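The Losance cotton jersey fitted sheet
King size, pink. Also in white and grey.

I started the Kinnear shop because I couldn't find a fitted sheet that stayed put, and this is the one I sell more of than anything else.

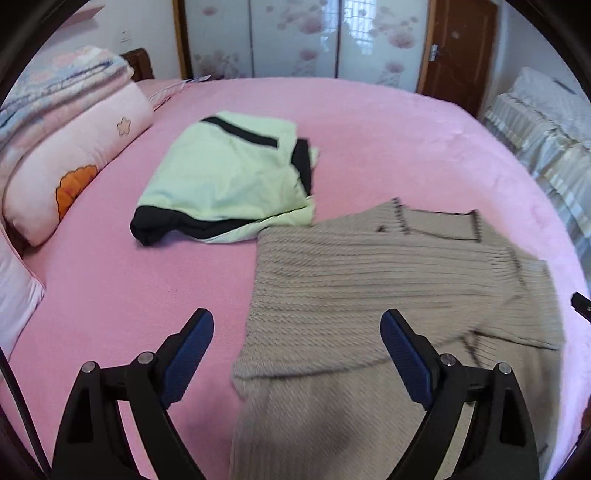 I do all my folding on the bed (doesn't everyone?), so I want a sheet I can heap jumpers on, shove things about on and still sleep in that night without remaking the whole thing. The Losance has deep corners and elastic the whole way round, not only at the ends, and it goes over mattresses up to 30 cm deep. Ours is a big lump of a thing and I can get it on by myself, just about!

It's a soft T-shirt sort of cotton, a bit stretchy, and I've never once ironed mine. Pull it tight at the corners and you're done. The pink is a proper pink, by the way. If you're after something barely there, go for the white.

Washing: 40 degrees with similar colours, and please do the first wash on its own. Line drying is best but a low tumble is fine. Keep chunky knits with zips or hooks out of the same load, they'll snag it.

Lilla Borbély wrote to ask whether it works with a topper. Yes, if the two together come in under the 30 cm. Keith Waaka wanted matching pillowcases, and those are coming in December, in all three colours (sold in packs of 2).

I had 300 of the pink in the last delivery and they're going quickly, so if it says out of stock, pop your email in the box and I'll write when the next lot lands. Returns are fine within a month as long as it hasn't been washed or slept on. Orders placed before noon go out the same day, and postage is free if you're buying two or more sheets.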